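Home Help Tickets Opening hours Contact

Fultimitz soft-serve machine, front counter: mix too soft, cuts out in the afternoon
Reading time: 5 minutes
Status: closed
Shop: Virág gelato bar
Opened by: Tullio Zuccaro
Machine: Fultimitz twin-hopper, left barrel vanilla, right barrel rotating flavour

Original report

Left barrel is serving soft from just after lunch. It comes out like thick custard and slides off the cone before the customer has paid. By 15:00 the machine shows the "beater load" light and stops. If we leave it off for twenty minutes it starts again and runs until the next busy spell. The right barrel has no fault. This started in the first week of July. We have had to take the vanilla cone and the affogato off the board each afternoon, and those are the two things people come in for.

Same mix as always, Vatier vanilla base, opened fresh each morning. Nothing has been changed on the machine.

Reply from Bresetti support

Please send the hopper temperature at opening, at midday and when it cuts out. Please also confirm how the base is made up, and whether the mix is chilled before it goes into the hopper. The display on this model shows barrel temperature only, so the hopper reading has to be taken with a probe.

Tullio, 17:40

Readings, left hopper, with the kitchen probe:

Opening: 3 degrees
Midday: 6 degrees
At cut-out: 9 degrees

Right hopper stayed at 4 all day. The base goes in from the walk-in fridge, so it is cold when it is poured. We make up 4000 ml at opening and top up when the low mix light comes on.

Support

Nine degrees is too warm for a dairy mix. Throw away what is left in the left hopper and do not serve from it until this is sorted. Wash and sanitise that side tonight as you would at close.

Two things to check tomorrow. First, pull the machine forward and look at the air filter on the left panel. It lifts up and out, no tools needed. Wash it in warm water, dry it fully and put it back with the arrow pointing in. Second, measure the gap between the back panel and the wall. It needs 300 mm.

Tullio, 08:15

Filter was grey with sugar dust and napkin fluff. Washed and refitted. The gap at the back was less than the width of my hand. The counter was resealed in the spring and the machine must have gone back in the wrong place. It is now at 300 mm, measured at both corners. It sticks out a bit on the customer side but we can live with that.

Tullio, 16:20

Better but not right. Hopper reached 5 degrees and stayed there, so the cooling seems fine now. No cut-out. The vanilla is still soft though, and there is a new thing: it comes out with small icy bits in the last third of the barrel. The staff have stopped tasting it, which should tell you something.

Support

Good news on the hopper. Soft product with ice in it is usually the mix or the blades, and you can check the mix for free.

Please write down exactly what goes into a batch of vanilla, including anything added in the shop. The sugar content decides where the mix freezes. Too much sugar and it will never set up. Too much water and you get ice.

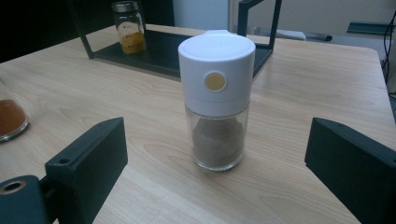 Tullio, 09:05

Asked everyone on the rota. The answer is that we have two recipes in use. The card on the wall says one bag of Vatier base to the full measure of whole milk. The morning person follows the card. The afternoon person has been topping up with base made to a lower measure of milk, then "letting it down" with water when it looks too thick to pour. He was taught that at his last job, on a different machine. So the barrel gets one mix until the first top-up and something else after that.

I have taken the jug of water away and put a line on the milk jug in marker pen.

Support

That explains the ice. Please empty the left side completely before the next test. A half-and-half barrel will give you a result that means nothing.

While it is empty, take out the beater and look at the two plastic scraper blades. Run a thumbnail along the edge. If the edge is rounded, or there is a notch, they need replacing. The part number for the pair is 844. Do not use 723, which fits the older single-hopper model. It will clip in, but it sits too low and leaves a skin of frozen mix on the barrel wall.

Tullio, 11:30

I think you have found it. The number moulded into the blades on the left side is 723. On the right side it is 844. Somebody fitted the wrong pair on the left, and going by our order book they came in a box of spares from the shop's previous owner. There was a layer of hard ice all round the barrel wall that took a good while to thaw.

Do you have a pair of 844 in stock? The right side ones look fine, but I would take a second pair for the drawer.

Support

Two pairs sent, they should be with you tomorrow before noon. When you fit them:

1. Grease the front seal only. No grease on the blades.
2. Clip both blades on before the beater goes in, bevelled edge facing the wall.
3. Push the beater in until it drops onto the drive — you will feel it seat.
4. Run sanitiser through for five minutes and drain.
5. Fill with fresh mix, let the first pull go in the bin, then freeze down.

The first freeze-down will take longer than you are used to. Leave the hopper lid on and don't keep pulling samples.

Tullio, 14:50

Blades fitted, mix made up to the card. First cone held its shape and was still standing when I had finished photographing it for the window. No ice. It tastes of vanilla again as well, a bit eggy and not too sweet. I had forgotten how good that base is when it's made properly. Did an affogato to be sure — the ice cream sat on top of the espresso for a decent while before it went under.

Tullio, 18:10

Ran through the whole afternoon with a queue. Hopper at 4 degrees at the busiest point. No beater light. Vanilla cone and affogato are back on the board. I have thrown the 723 blades away so they can't find their way back in.

One last question. Can we run the pistachio on the left side at weekends? It is a thicker mix with nut paste in it.

Support

Yes, if the paste is fully smooth. Blend it into the base and pass it through a fine sieve before it goes in the hopper. Anything gritty will wear the blade edges and can block the feed tube. Set the left barrel one step softer than for vanilla, or the beater will be working too hard. Check the blades again after a month of that.

Closing this ticket. Reply to the same thread if the light comes back on and it will reopen.

Contact Bresetti support | Copyright Bresetti | Back to top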